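# Chapter 2: Checking a Grip Before the Robot Moves

A robot that picks things up has to do two jobs well. It has to take hold of the object, and it has to keep hold while the arm moves. Most workplace rules treat these as separate steps, with a check between them. This chapter covers that check.

The wording of the rules differs from site to site, but the order is much the same. The fingers close. The arm stays still. The grip is tested. Only then may the arm travel.

Practice usually starts in simulation, where a dropped part costs nothing. The object between the fingers is black and uneven, with a smaller bump at its upper right. A shape like this is harder to judge than a plain box, and the test set for a gripper should include several.

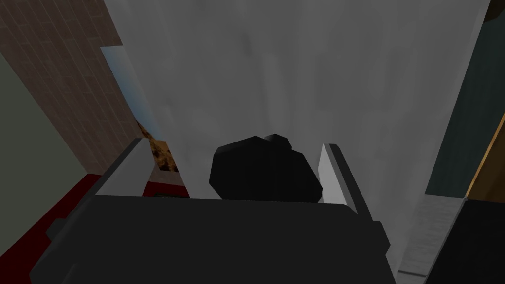 ## 2.1 The hold test

At Wositz, Despina Mocanu's team wrote a hold test that we will use throughout the chapter. The arm waits 30 seconds with the fingers closed, and any change in finger position counts as a failure. The team logged 3,260 simulated grips under this rule and 486 failed.

Failed grips stay in the record. Each entry gives the object, the gripper settings and the software version, so that another person can repeat the run.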